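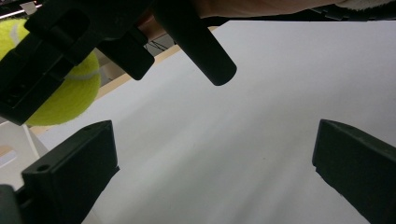

From: Fedir Ostapchuk
To: Betbridge Tennis general list
Subject: Re: Re: What is the policy on old balls

Joubert wrote:

> I went to get a ball out of the shed for my serve practice and the first
> four I picked up had the bounce of a baked potato. There must be a couple
> hundred in there. Can we please either throw them out or label them? I
> don't mind playing with a used ball but I would like to know beforehand
> that it is one. Also, is there a reason the good ones are kept in the
> same crate as the bad ones? I asked at the courts and was told to ask
> the list.

You were told to ask the list because the person you asked was me, and I wanted it in writing that somebody other than me cared.

There are 210 balls in the shed. I know this because I brought them home in November in the back of the car, in the crate and two feed sacks, and went through every one of them on the white table in the spare room. My wife would like the list to know that she also has views on the policy.

The method, for anyone who wants to repeat it or pick holes in it. Drop the ball from shoulder height onto a hard floor, next to a new one out of a fresh can. If it comes up to the same place, or near enough that you have to argue, it's a match ball. If it comes up to your knee, it's a practice ball. If it makes a noise like a dropped glove, it is a dog ball. Then squeeze it. A ball can pass the drop and still give under your thumb, and those will be dead by the second set. I moved them down a grade.

Looks are no help at all. The fuzziest, brightest, cleanest-seamed ball of the lot was one of the deadest. My guess is it spent two years behind the roller where no one could hit it, quietly going flat. Meanwhile some of the gray bald ones that have plainly been through a hedge still bounce like they mean it. I wouldn't want to play a match with those either, as you can't see them after five o'clock, but for wall practice they're fine.

A word about the table, as two people have already asked whether it would do for sorting at the clubhouse. It has a slight slope. I had never noticed this in eleven years of putting plates on it, and I noticed it inside of a minute with tennis balls. You want a towel laid along the low side, or a strip of molding, or a child. I used the towel. Before the towel I lost several under the bookcase, and one went down behind the desk with the printer cables, and getting that one back cost me an internet connection for the evening.

Now the marking. I tried three pens. The laundry marker soaks into the felt and by the next day you have a smudge. The Orkside paint pen that the hardware store recommended is good but takes forever to dry, and the ball rolls while it's drying (see above), so everything it touches gets graded too. Ordinary black permanent marker on the seam, where there's no fuzz, works best. So:

No mark: match
One line across the seam: practice
An X: dead, take it home for the dog, for chair legs, for whatever you like

Please do not draw faces on them. I understand that some of the juniors enjoy it, but a face is not a grade.

As to where they go. The crate stays in the shed and is for practice balls only. Match balls are in the cupboard in the clubhouse, the one with the combination, which is 3743 and which all of you have been sent before and all of you will write to me about anyway. The X balls are in the feed sacks by the gate. There are exactly 100 of them, which surprised me too, and I did recount.

Joubert asked why good and bad were in one crate to begin with. The answer is that when a ball goes off during a game, people say "this one's dead" and then put it back with the others. I've done it myself. The new arrangement depends on everybody carrying the dead one an additional twenty yards to the gate, and I have no great hopes, but the sacks are open at the top and you may throw from a distance.

Other things that came out of the crate, in case they're yours: a wristband, a door key on a green string, half of a sun visor, and a can of Ganska balls still sealed. The Ganskas I've put in the cupboard. If you can prove they're yours by describing the dent in the can, you can have them back. The key is on the hook by the kettle.

There is a question left over about pressurizing. Somebody always brings up those tubes you pump up, which are meant to bring a flat ball back. I borrowed one and left three balls in it for a couple of weeks. They came out somewhat livelier, stayed that way for an evening's doubles and then went back to their old habits. If someone wants to do the whole sack that way I'll hand over the tube and the sacks together and wish you well. I'm not doing it. I have the spare room back and there's a jigsaw on the table now — with a towel under it.

Next order of new balls goes in at the end of the month. Tell me if you want a can on your own account, and reply to me, please, not to the whole list.

Fedir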